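Week 9 notes: what we saw at the Irville open day

Hi all, these are my notes from Friday's trip, typed up for the people who had the clash with the stats tutorial and for anyone whose own notes ended up as a doodle of a robot (I saw a few). They aren't a transcript. I've put in what I reckon is worth keeping for the assignment, plus a few grumbles.

Getting there and the welcome

Thanks to everyone who made the early bus. Merja Harju met us at the roller door and took us straight through to the demo tables, skipping the slide show, for which I could have hugged her. The lab does tabletop manipulation, mostly with kitchen and household things, and the project they were showing off is called Taten. The short version: a person drives the arm through a task many times over, everything gets recorded, and a policy is trained on the recordings. If you did the week 6 reading you'll know this as learning from demonstration. If you didn't, go and do it now, because the rest of these notes lean on it!

Merja told us the Taten set has 1629 demonstrations in it so far and they're aiming for 3000 by June. Someone up the back asked why 3000 and she laughed and said it was the number in the grant. Good answer, remember it when you read papers.

The first table

We started at the table with the curtain, where Lenni Hämäläinen was driving. He talks while he works, which made him very easy to follow. What I wanted you to get out of this bit was the wrist view, so I hope you spent some time looking at the monitor and not only at the arm (the arm is more fun, I know). The fingers take up a huge chunk of what the wrist camera sees, and they never go away. Whatever the policy learns, it learns with those two black shapes sitting in the middle of everything.

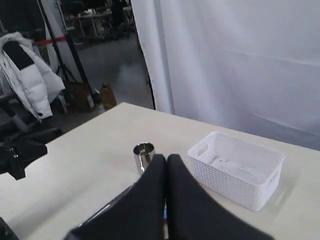 Lenni's other point was about shiny things. Polished steel picks up the lights, the room and the gripper itself, so the same object can look quite different from one approach to the next. We talked about this in week 4 when I was banging on about specular reflection, and I promise I didn't put him up to it. His advice was to collect demos with the object in lots of positions and at different times of day, and to resist tidying the lighting until it's perfect. A policy that has only met one version of a reflection will sulk when it gets another.

We also got a useful little argument going about backdrops. Kaisu Lappalainen likes a plain one because it makes debugging easier. Lenni would happily rip it down and let the whole messy workshop into the picture. Both of them had a case, and I'd love to see some of you take this on in the assignment. Think about what the camera sees past the edge of the table, and whether you'd want the policy to have seen that in training.

Questions people asked at the first table

Does the operator get tired? Yes, and it shows up in the data. Impi Karppinen looks after the recordings, and she says she can often pick the last demos before lunch because the motions get jerky. They swap operators after 3 sessions.

Do they throw away the failures? Some of them. A fumble with a good recovery is kept and labelled. This surprised a few of you, so have a think about why a recovery might be worth more than yet another clean run.

Is the arm dangerous? It's speed limited and there's a stop button within reach of whoever's driving. We still stayed behind the line, and thank you for that.

Morning tea

Lamingtons. Excellent. Moving on.

Utensils and long handles

After the break we got the part I'd been looking forward to. Gripping a block is one thing, but a tool is another matter, because the end you hold isn't the end that does the work. Grab a spoon a little further down the handle and the tip is suddenly somewhere else. In the wrist view it's lovely and clear: the fingers stay put and the tool moves relative to them.
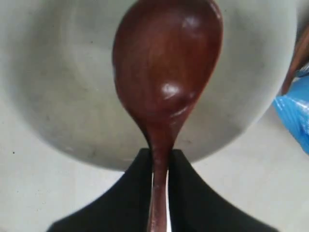 Fig. 2. Wrist view of a wooden spoon held by the handle, with the steel bowl behind it.

Look at where the fingers meet the handle in Fig. 2, just under the neck. A hold that high up leaves very little lever arm between the fingers and the bowl of the spoon, so a sideways push at the tip has less chance of twisting it in the grip. The cost is reach, and you'd have to bring the gripper down close to the work. Sketch both options for yourselves with the forces drawn on. It'll take you five minutes and I will absolutely be asking about it in the tutorial.

Bożena Domański, who's been doing the grasp analysis, mentioned that people driving the arm hardly ever choose the grasp her planner would choose. She used to treat that as operator error and now she's not so sure. I thought that was the best remark of the day.

For the assignment

Pick one household tool and write up how you'd collect demonstrations for it. I want to read about the grasp, the camera placement, how much you'd vary the setup between demos, and what you'd do with failed runs. Same page limit as last time, and please, please label your axes.

Next week is back in the usual room. Bring your sketches.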